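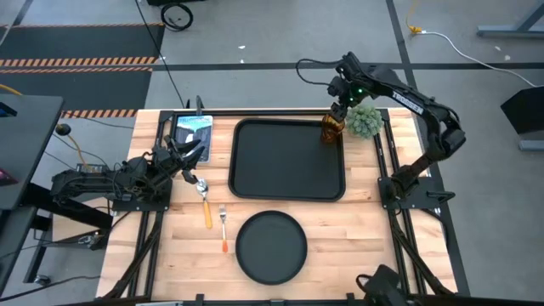 Page last updated: January

Paying for Youth Sports Should Not Require a Second Budget
By Corinne Dvorak

Each winter, families in our district receive registration forms for spring sports, and each winter the forms grow longer. The first page lists the league fee. The pages behind it list everything else: the uniform package, the tournament deposit, the indoor practice surcharge, the team photo, the fundraising minimum. A parent who signs the first page in good faith may not learn the full cost until the season is well under way.

The Brindar Youth Athletic Association, on whose advisory board I serve, reviewed its own charges last fall. The published fee for a season of under-12 soccer was $342. The amount a typical family paid by the final match was $1,002. No single charge was improper. Each had been approved at some point by a coach or a league officer who considered it modest, and the total had never been put before the membership.

The Association should adopt one rule for the coming year: a single published price for each program, covering every mandatory cost, and binding until the season ends. Optional items may still be offered, provided that a child who declines them plays the same minutes and wears the same jersey as everyone else.

Marcus Greenberg, who schedules our travel teams, has objected that tournament costs cannot be known in January. His concern deserves a serious answer. Hotels raise their rates, and host clubs add gate fees with little notice. Under the present arrangement, however, that uncertainty falls entirely on households, which are the parties least able to absorb it. A league with 545 registered players can maintain a small reserve. A family with three children in cleats generally cannot.

A second objection is that a higher published price will discourage enrollment. It may, at first. Parents comparing our program with the one at Cloreo will see a larger number on our form and could draw the wrong conclusion. I would accept that risk. Families who leave halfway through a season over an unexpected bill are lost to us as well, and their children lose a team in the process. Nidia Carhuamaca, our registrar, recorded 4 such withdrawals from a single under-10 roster last year.

Financial assistance would also become simpler. At present, a scholarship covers the league fee and nothing further, so a child may be admitted to the team and then miss the away tournament. If the award were calculated on the full price, the child would travel with the others, and a coach would have no need to ask a parent for money in the parking lot.

The proposal will come before the membership at the spring meeting, which begins at 7 p.m. in the Avetti Recreation Center. Members who wish to submit written remarks beforehand may send them to Gwendolyn Haddad at the Association office.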